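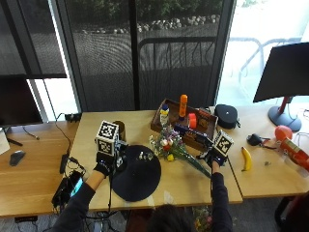
Finished moving my old Hitard patches over to version 20 this weekend. Writing it up as a thread because I had trouble finding any of this in one place.

I had 74 compositions to move, most of them made in version 19. A few go back further than that and were saved in the old binary format, before they switched to text files.

The converter opens one file at a time. There is a batch mode, but you only get it from the command line and the help page doesn't list it. Run the converter with the folder path in place of the file name and it goes through everything in it. It does not look inside subfolders.

Make a copy of the folder first. The converter writes over the original file and the new version can't save back to the old format.

My log had 1,447 warnings when it was done. Nearly all of them were the same one, "port renamed," and those are harmless. The cables stay connected. Filter them out and you can read what's left in a few minutes.

The ones to look for say "node replaced with placeholder." You get a gray box where the node used to be. It passes the input straight through, so the composition still runs and looks more or less fine until you get to the part that node was doing.

In my case it was the blur nodes and one of the MIDI clock nodes. Blur is now part of the general filter node. Set the type to Gaussian and halve your old radius value, otherwise everything comes out too soft.
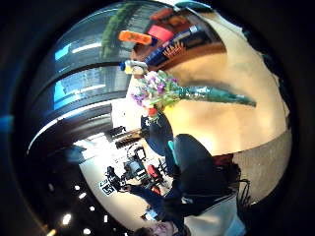
Chaimae Erraji asks if the custom nodes have to be rebuilt too, or if the old ones still load. They have to be rebuilt. The old ones show up in the library list but they won't drag onto the canvas. If you have the source it's one menu item, Rebuild for Current Version, and mine each took under a minute. If you only have the compiled node and the person who made it is gone, you're stuck on 19 for that composition.

For that reason I'm keeping both versions installed. They get along fine as long as you rename the older app before you run the new installer. The preferences are stored separately now, so you will have to set your shortcuts again.
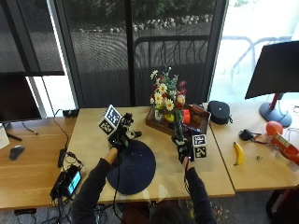
One more thing on the shortcuts — they can be exported from the old version, but the import only takes the ones whose commands kept the same name. I gave up and typed mine in by hand.

Timing is the part I'm still not happy with. Anything that relied on the frame counter starting at zero now starts at one. The Ullovbridge piece has a fade keyed to it and it jumped on the first frame. Subtract one right after the counter and it's back to normal.

Exported apps are larger than before. I haven't looked into why. Startup is quicker on my machine, and the editor no longer stalls when I zoom out on a big composition.

Still to do: the Kermont set, with the video inputs. I'm leaving that one in 19 until the capture node gets its fix, which the release notes list as a known issue.

I posted the filtered log and the list of renamed ports on the user forum, in the upgrade topic.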